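About the Zerisholm Robotics Club

Zerisholm Robotics Club is the after-school robotics and automation group at Zerisholm School. It is open to every pupil from Year 7 to Year 13. We meet in the design block from the end of lessons until half past five, and in the run-up to the Dridetti Challenge we also open the room at lunchtime.

There is no test to get in and no fee for the first term. Most pupils who join have never programmed anything. A few have built kits at home, and they usually find that working in a team on somebody else's code is a different job.

What we do

Pupils work in teams of four or five on one project for the whole year. Younger teams start with line following and simple sorting tasks. Older teams choose their own problem and write a short proposal for it, which has to cover what the machine will do, what parts it needs and how they will know whether it is working.

The current senior project is called Obura. It is about handling flat stationery: folders, display books, envelopes and card. Industrial machines are good at moving boxes. Soft or slippery things that bend when you pick them up are much harder, and the team wanted a task that uses objects found in any school office. The aim is a small tabletop system that can sort returned folders into stacks and put aside any that still have something inside.

Before any of that can be automated, the team has to know how a person does it. A good part of the autumn term goes on handling work by hand. Pupils sort, square up, open and close the folders at a desk, and record how each hand is used. They note when one hand holds and the other moves, when both press down, and when a folder slides off the one underneath. The records are then cut into short actions and labelled.
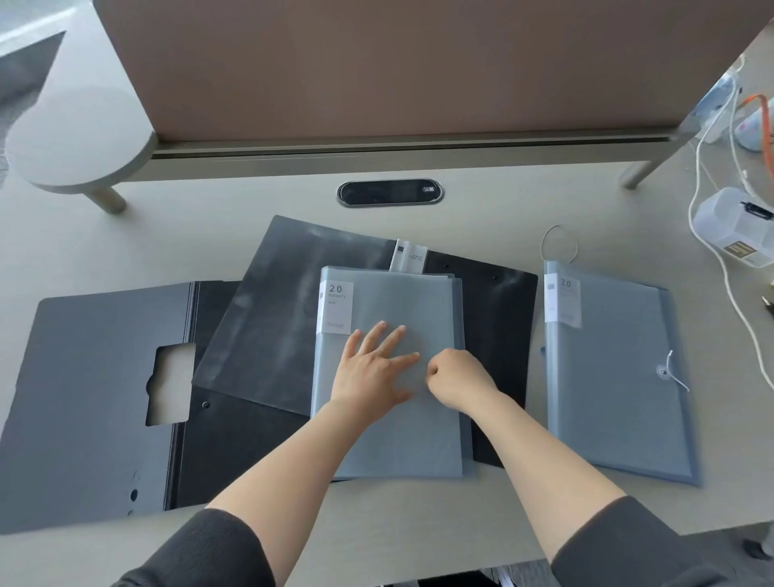 Victor Lema thought at first that the hand work was a waste of a term and told the team so. He said he had joined to build an arm, and by November he had mostly learnt how to write labels for folder sorting. He has since changed his mind about part of it. His view now is that the labelling is still dull, but that the gripper design would have been wrong without it, as the team had planned for one hand and nearly every action they recorded used two.

We think that is a fair account. New members should expect a fair amount of slow work before the building starts, and we would sooner say so on this page than have people leave at half term.

By the end of last year the Obura team had 1,076 labelled actions, of which 910 were good enough to use. The rest were thrown out, mainly for labels that two pupils could not agree on. The rules for labelling are kept in the blue ring binder by the door and have been rewritten several times. If you are joining the senior team, read the latest version first. "Push" and "press" are separate labels and the difference matters.

How the year runs

Autumn term: teams are formed, proposals are written, and the hand work is done. Year 7 and 8 teams do the basic course during this term, with loan kits that stay in school.

Spring term: building and programming. Teams share one bench saw, two 3D printers and the soldering area, so there is a booking sheet. Please use it. Printing jobs longer than three hours have to be agreed in advance.

Summer term: testing, repairs and the Dridetti Challenge. Year 11 and Year 13 pupils are not expected to attend during exams, and teams should plan for being short of people.

The Dridetti Challenge

Dridetti is a regional competition for school automation projects. Each team shows a working machine, hands in a logbook and answers questions from the judges. The logbook carries as many marks as the machine, and teams that leave it until the last week do badly.

We have entered every year since the club was set up. Our best result so far is second place in the senior section, with a machine that sorted batteries by size. Last year Obura got through to the final round and dropped most of its points on the timed run, where it picked up two folders at once on its third attempt and did not recover. Fixing that is the first item on this year's list.

Equipment and support

The club has its own room with lockable storage. Most of our equipment was bought second-hand or built by former members. Zukside, a packaging firm in the town, pays our competition entry fee and lets one team visit its packing line each spring. It does not choose our projects or own any of the work.

We are always short of worn office supplies. Used ring binders, pocket display books, plastic wallets and document folders are all welcome, in any size and any condition short of torn. Scuffed ones are useful, as they slide differently from new ones. Please empty them first and leave them at main reception, marked for the robotics club.

Joining

Collect a form from the design office or from your form tutor. Pupils in Years 7 to 9 need a parent or carer to sign it. You can come to 2 sessions before deciding. Long hair must be tied back in the workshop and open shoes are not allowed.

The club has had 244 members since it started, and a number of them come back to help at testing sessions in the summer. Former pupils who would like to do the same should write to the school office. Visitors have to sign in at reception and will be met there.

Late buses leave from the front gate at twenty to six.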